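Home | Talks | Notes | Archive | Contact

Speaker notes: Collecting hand-held examples of soft things
Wim Hoekstra, 16/12/2025
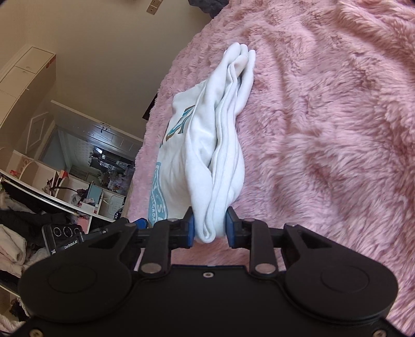

Slide 1. Say good afternoon, say thanks to Sirkwood for the room. Start slowly, I always talk too fast in the first minute.

I want to speak today about cloth. Last year I spoke about cups and boxes, and after the talk a person asked me: when do you do the shirts? So, we did the shirts.

Slide 2. Why the home and not the lab. In the lab we had one table, one lamp and 20 shirts which we all bought in the same shop. The model learned them very well. Then we tried it on a bed with a soft blanket, and it closed the fingers on the blanket. White cloth on long pink pile is a different problem from white cloth on a gray table. (Wait here, people like to write this down.)

Slide 3. The collection. We call it Pomare. 24 people collected in their own homes, starting in April. Every person got the same hand gripper and one page of instructions. The page said: do not clean the room first. Some of them cleaned anyway.

Slide 4. What is one example. It begins before the fingers touch the cloth and it ends after they open and move away. If the person stops to answer the phone, we throw it away. We keep the failed grasps, but they get their own label. Explain the label "slip" and the label "double". Double means that the fingers took the garment and also something under it.

Slide 5. Folded, rolled, heap. At first we asked only for flat shirts. This was my mistake. A shirt gathered into a long roll has two ends, and a person chooses one end without thinking. The model must also choose. In our first training set, 218 examples had a rolled garment, and in almost all of them the person took the end nearest to the body. So the model learned "near" when we wanted it to learn "end". Now we ask people to walk to the other side of the bed and do it again from there.

Slide 6. Printed shirts. Letters disappear in the folds, and this is useful for us. Do not iron! (Small pause.)

Slide 7. Checking. Two people look at each example with the tool Cloline. They disagreed most about when a grasp begins. We spent 14 days on this one definition. I would spend them again, but earlier.

Slide 8. What is still missing: wet laundry, dark cloth on dark cloth, socks. Skatex will take the socks.

If there is time, show the slide with the failed blanket grasps. If not, go to questions.

Shares: 20 | Comments: 3

Marit: Did you also record left-handed people? We saw a clear difference with towels.

Wim Hoekstra: Yes, but too few to say something about it. Please write to me about the towels.

devlin_k: Is the one-page instruction available? I would like to see how you explain "double" to people at home.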